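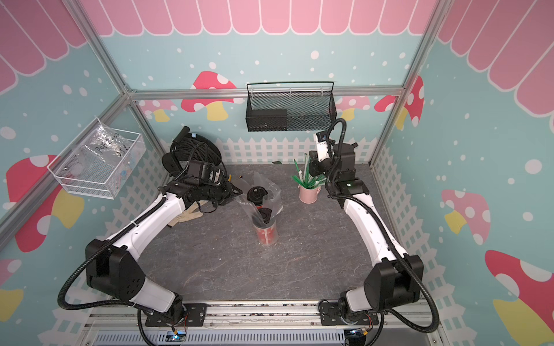 Table clearing by robot

Table clearing is a household chore often used to test robot arms. A machine must pick up mixed items, such as cups, pens, gloves and plastic bags, and put each where it belongs. Claims that the problem is solved should be read with care.

In the Altau trials, held in September at Lavbridge, a two-armed system was given 400 attempts and finished 56 percent of them without help. Bagged items did worst, at 40 percent. Each run was limited to 3 objects, fewer than most kitchen tables hold by noon. The Loden report called the results "near human" but gave no human times for comparison. No test in an occupied home has been published.

See also: Laundry folding by robot; Londoño grasp test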